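From: Yayra Kyei
To: robotics-club list
Date: 7 June 2019
Subject: Re: [robotics-club] Phone pick-up task, where are we?

Replies to the points in Tullio's message, quoted first.

Tullio Morelli wrote:
> Can someone tell me where we are with the phone task? I missed the
> last two sessions. Last I saw, the fingers were closing at an angle
> and the phone was turning in the grip. Also, do the rules say the
> screen has to be on or off? I have the old Zerkano rules, which
> don't mention it.
>
> And is the entry fee 300 or has it gone up?

The grip is better. Zübeyde moved both fingers in a little and we now take the phone by its sides, low down, with the screen facing the wrist camera. Out of 79 tries this week, 13 failed. Most of those were the arm coming down too far to one side, so I would look at the approach before anyone changes the fingers again.

The camera is the harder part. With the screen off the glass is a mirror, and the picture has the arm's own bracket and cables in it, plus a couple of bright spots from the lights. The detector keeps putting its box round the reflection. The pink edge of the phone shows up well against the marble pattern, so Kekeli wants to find the edge first and ignore whatever is inside it. I agree with her.

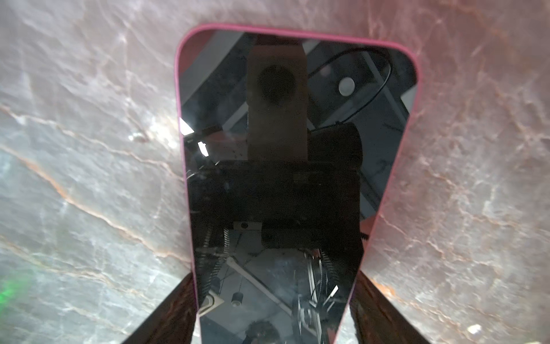 Wrist camera picture: Kekeli Nartey

On the rules: the new version says the screen must be off for the whole run. It also says we don't get to choose the colour of the phone, so please don't tune everything to pink. If anybody has an old phone in black or white that they can spare until August, bring it on Friday.

The fee is still 300. Kumiko has the form and needs names from everyone who is travelling.

Two jobs are open:

Approach path. Tullio, this could be yours if you want it. The code is in the folder called drovden, and the file you need is the one Zübeyde edited last.

Edge detector. Kekeli has started. She has 2000 pictures saved and would like help labelling them. You can do that at home.

Please don't move the lamp.

Yayra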